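Imprimir
Enviar por correo electrónico

3. Recogida de demostraciones por teleoperación

3.1. Entorno y tareas

Antes de entrar en el detalle del procedimiento conviene contar de dónde partimos, porque buena parte de las decisiones que siguen nacieron de tropiezos muy concretos. En la primera versión de Runex enseñábamos cada tarea guiando el brazo con la mano, a la manera clásica, y nos gustaba mucho (es una forma de enseñar casi artesanal, y quien la prueba le toma cariño enseguida). Con dos brazos, sin embargo, la persona que demuestra se queda sin manos libres, y las trayectorias salían a trompicones. Por eso pasamos al mando a distancia dentro de Clurlow, nuestro simulador doméstico, donde cada operador maneja los dos brazos a la vez y puede repetir un intento cuantas veces le haga falta.

El conjunto que presentamos reúne 2,000 demostraciones, grabadas por 12 operadores con experiencia muy desigual. Todas transcurren en viviendas simuladas y se refieren a la recogida y colocación de objetos pequeños sobre mesas y encimeras. Al operador se le da una instrucción breve, en lenguaje corriente, y a partir de ahí decide con qué brazo empieza y por qué lado se acerca. Quisimos dejarle esa libertad a propósito, pues nos interesaba conservar las pequeñas manías de cada cual.

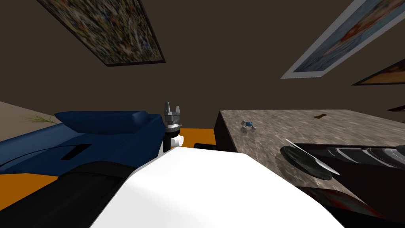
Figura 1. El robot de dos brazos junto a la mesa, en el entorno simulado, con la pinza orientada hacia arriba.

3.2. Interfaz de mando

La interfaz, a la que llamamos Bellis, traduce el movimiento de dos mandos de mano a desplazamientos de las pinzas. Cada mando lleva un gatillo para abrir y cerrar los dedos y un botón de embrague, que desacopla el brazo mientras el operador recoloca los codos y busca una postura más cómoda. Este embrague, que al principio nos parecía un añadido menor, acabó siendo lo que más agradecieron los participantes, sobre todo en las sesiones largas. Las órdenes se filtran con suavidad para quitarles el temblor natural de la mano, cuidando siempre de no borrar las correcciones finas que preceden al agarre.

Abhishek Shukla, que se encargó de formar a los operadores, propuso que todos dedicaran la primera sesión a moverse sin objetivo alguno, solo para acostumbrarse a la distancia entre el gesto propio y la respuesta del robot. Adoptamos la costumbre y la recomendamos de corazón a otros grupos. Nuestros principiantes llegaban a la segunda sesión bastante más sueltos, y sus demostraciones tenían menos pausas en mitad del recorrido. 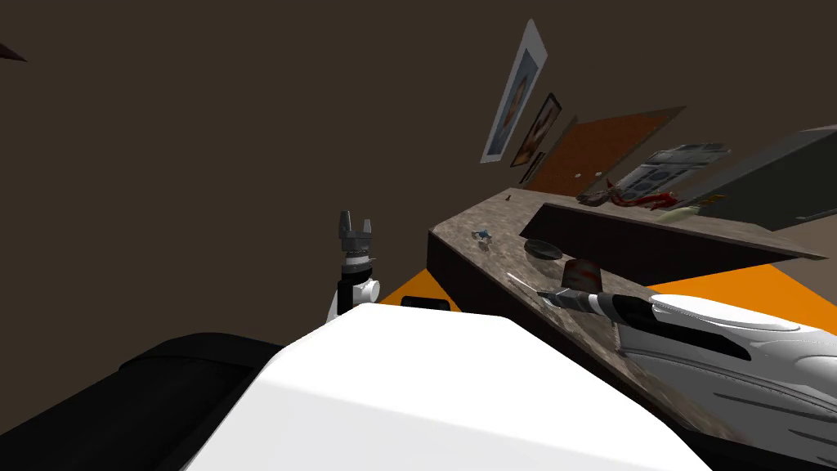 El criterio para aceptar una demostración merece también unas líneas. Dábamos por válida toda trayectoria que cumpliera la instrucción sin tirar nada por el camino, aunque fuese lenta o diera algún rodeo. Las colisiones leves se anotaban aparte y no suponían el descarte. En una encimera como esta, con una taza de color marrón rojizo de pie justo al lado de la muñeca rayada del brazo derecho, el operador tiene que decidir si retira primero ese brazo o si trabaja con el otro y lo deja quieto, y las dos soluciones nos parecen igual de legítimas. Guardamos ambas cuando aparecían, con la esperanza de que la política aprendiera que existe más de un camino razonable.

3.3. Preparación de los datos

Cada trayectoria se dividió en segmentos de 128 pasos, con solapamiento entre segmentos vecinos, y se normalizó por articulación. Reservamos las demostraciones de dos operadores para la validación, de modo que el modelo se midiera siempre con estilos de manejo que no había visto. La política de imitación, Asik, se entrenó durante casi 72 horas con la misma configuración en todos los experimentos. En la sección siguiente comparamos sus resultados con los obtenidos a partir de las demostraciones guiadas a mano de la primera versión, adaptadas al mismo formato.

Imprimir
Enviar por correo electrónico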